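4.2 Thin cups and soft bags

Anyone who has carried drinks and snacks to a table of guests knows that the light things are often the awkward ones. A heavy mug stays where it is put, and a ceramic bowl has the courtesy to keep its shape while it is being filled. A thin plastic cup does neither. It gives a little wherever it is pressed, and the wall that gives is the same wall that keeps the drink in, so the person serving has to find a hold somewhere between too loose and too tight. We kept coming back to this in our notes from Bolmont, and it is the main reason the cup has a section of its own in this paper.

Pouring one drink into another adds its own small difficulties. When a cup already holds a pale drink, a darker one is easy to follow with the eye as it goes in, which helps the person pouring judge when to stop. A thin stream also likes to cling to the outside of whatever it comes from, as most of us have learned from a teapot. We therefore treat the path of the liquid as part of the serving, along with the hold on the cup (Figure 3, top).

Bags trouble people in a different way. A soft bag has no fixed outline, its contents settle toward one end, and the place where it was comfortable to hold a moment ago may have folded away by the time somebody else reaches for it. In the Stiltier notes we wrote "slack end" for any part of a bag that hangs free or crumples, and we have kept that rather homely term. A bag held upright, with its slack end down, is our reference position for passing (Figure 3, bottom). 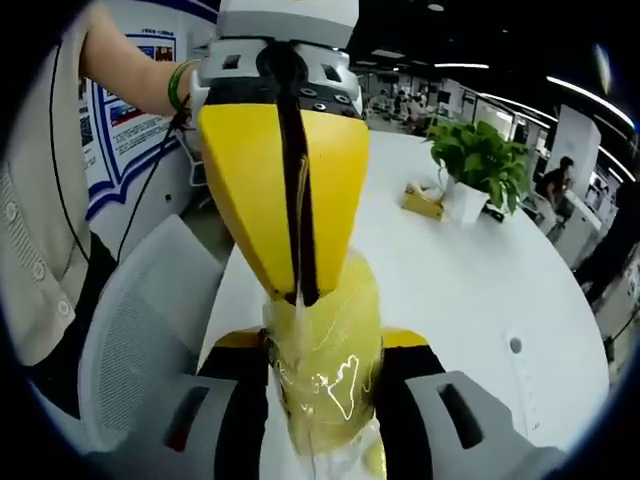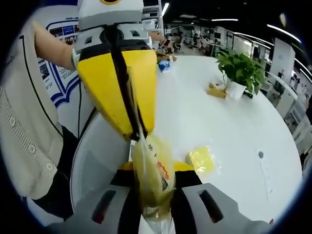 Figure 3. Top: a dark brown liquid falling in a narrow stream into a clear plastic cup of pale yellow-green liquid. Bottom: a translucent, pale yellow plastic bag with red and orange lettering, held upright, its lower end crumpled.

4.3 Describing a hold

We describe each hold by its height on the object and by how much the object bends under it. Height is written as low, middle or high, and for cups it is judged against the rim, whether or not the cup is full. For bags we use the top edge, which moves less than the bottom. Bending is written on the Govindasamy scale, from 1 for no visible change to 10 for a wall that folds in on itself. Cups with a score above the middle of the scale are discussed again in Section 5, together with the lidded cups from Flaltville.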